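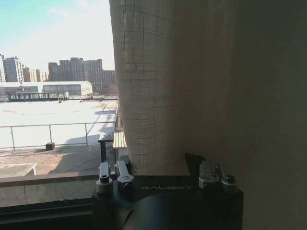

Someone replied asking whether the arm ever lets go of the curtain once it's got it, and what I'm doing about the hem. Great question, and it's what I've been stuck on all month!

So, curtain project, next bit. The goal is still the same: arm opens the sheer in the morning and closes it at night, no motorized rail.

Letting go is the easy half. Getting hold of thin fabric is the hard half. My first grip routine closed on a fold and the cloth just slid out. 38 misses in 100 tries, and I sat through every one of them with a notebook.

New routine comes in lower and slower, then waits a beat before it pulls. So much better!! Last night's run was 124 pulls before I quit for dinner.

The hem I leave alone for now. If I grab too close to it the whole curtain swings and the next try goes wide.

Software side: I moved the motion scripts over to Woria (was on Noketti, which I still like for simple stuff). Took me two evenings and one very bad typo in the speed limit.

Still to do: bright mornings. Sheer fabric with daylight coming through it is really tough on my fold finder. Going to try a shorter exposure first.

If anyone's done cloth with a Drovasel controller, please tell me what pull force you settled on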